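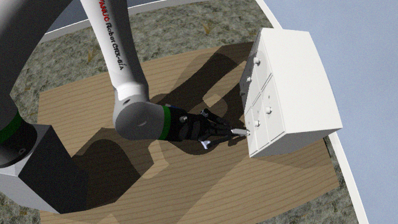
*Figure 1. Simulated work cell. The fingertip is at the front of a lower drawer, beside the knob.*

# Opening Drawers at the Parts Counter: Automation and Staff Roles at Ekpo Instrument Repair

**Graciela Retamal and Damián Bautista**
Cestumgate Technical College, Applied Automation Program
Submitted 8 April 2022

## 1. Purpose of the project

Ekpo Instrument Repair services scales and small measuring instruments at its shop in Lillurberg. Springs, screws, seals and circuit boards are kept in drawer cabinets behind a parts counter. When a repair order is opened, a parts clerk reads the order, goes to the cabinets, pulls the items and places them in a tray for the technician.

The company asked the college to study whether a robot arm could take over part of this retrieval work. Our assignment had two sections. The first was to model the physical task in simulation. The second was to report on how the jobs at the counter would change if the task were automated. The company has not purchased any equipment, and no decision had been made when this report was submitted.

## 2. How the work is done now

We observed the counter during March and interviewed the clerks, the technicians and the shift lead. The stock list holds 1,000 part numbers, and the shop fills up to 200 requests on a busy day. Retrieval is treated as simple work by people outside the department. The clerks did not describe it that way.

A written order often gives the instrument model and a short note about the fault. The clerk decides which version of a part is meant, checks whether a substitute is acceptable and sometimes walks to the bench to ask. One clerk told us that she can tell from the technician's handwriting whether the order was written before or after the instrument was opened. Orders written before opening are more likely to come back for a different part.

The lowest drawers are the main physical complaint. Heavy items were placed there when the shop moved into the building, and clerks kneel or bend to reach them. Two clerks have asked for the stock to be rearranged. The request was still under review at the time of our interviews.

## 3. The simulated cell

All of our technical work was done in simulation. The cell uses a FANUC CRX collaborative arm on a fixed pedestal, a wood-topped table and a small white drawer cabinet. We worked with black end-of-arm tooling that ends in fingers, as opening a drawer calls for contact at a small point on the drawer front.

The task was divided into four stages: approach, contact, pull and release. Approach was the easiest to plan. Contact took most of the project time, as the space next to a handle is narrow and neighboring drawers have handles of their own. A path that was acceptable for an upper drawer could bring the hand too close to the tabletop when it was applied to a lower one. We therefore planned the bottom row separately.

The model leaves out several conditions found at the real counter:

- Drawers that stick, or that have been overfilled.
- Labels that are worn or have been written over by hand.
- People reaching into the same area as the arm.
- Mixed contents, where one drawer holds parts for more than one instrument.

For these reasons we do not report a success rate. A figure taken from the simulated cabinet would say little about the cabinets in Lillurberg and could be quoted out of context when the purchase is discussed.

*Figure 2. Pull stage, bottom row. The lower drawer on one side is partly out, with the fingertips at its front edge and a small blue-and-white object on the tabletop.*

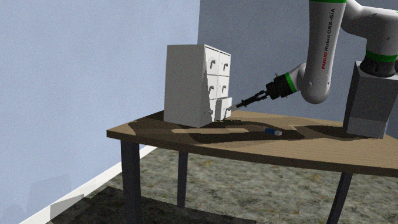
## 4. Effects on the people at the counter

### 4.1 Clerks

If the arm opened drawers and presented the contents, a clerk would spend less time bending and walking. The decision about which part to supply would remain. Under the layout proposed by the shift lead, the clerk would sit at a screen, confirm the part number and check each item before it went into a tray.

Opinions on this were divided. Some clerks welcomed the change for physical reasons. Others were concerned that the walk to the bench would disappear and that the conversation with the technician would go with it. That conversation is how many incorrect orders are caught at present, and it does not appear in any procedure. We consider this the most important finding of the interviews.

Clerks also asked who would clear a fault. If a drawer jams and the arm stops, someone must be allowed to reset it. The clerks wish to be trained for this. The maintenance department would prefer to keep the duty, although its staff are not on site for the evening shift.

### 4.2 Technicians

Technicians expected faster delivery of common parts and were less interested in the remainder of the proposal. Several keep a private supply of small screws at the bench so that they do not have to place an order. An automated counter that records every item would make this practice visible. Management should decide in advance how it intends to respond, and should tell the technicians.

### 4.3 Pay and job titles

Parts clerk is an entry-level grade at Ekpo. Checking items, correcting orders and resetting equipment fall closer to the duties of the next grade. The personnel office stated that grades are reviewed after a change is made. The clerks we interviewed asked for the review to come first.

## 5. Recommendations

1. Rearrange the stock so that heavy items are no longer in the lowest drawers. This can be done without any automation.
2. Test a physical arm on one spare cabinet, placed away from the counter, with worn labels and overfilled drawers included in the test.
3. Allow 20 hours of paid training for each clerk before any trial at the counter, including fault clearing.
4. Keep a set time in each shift for clerks to visit the benches.
5. Complete the grade review before equipment is ordered.

## 6. Further work

The next project group will take up the release stage and the return of the drawer to its closed position, which we planned but did not study in detail. The simulation files and the interview guide have been left with the Darnow Laboratory at the college. Interview notes are held separately and may be consulted only with the written consent of the persons interviewed.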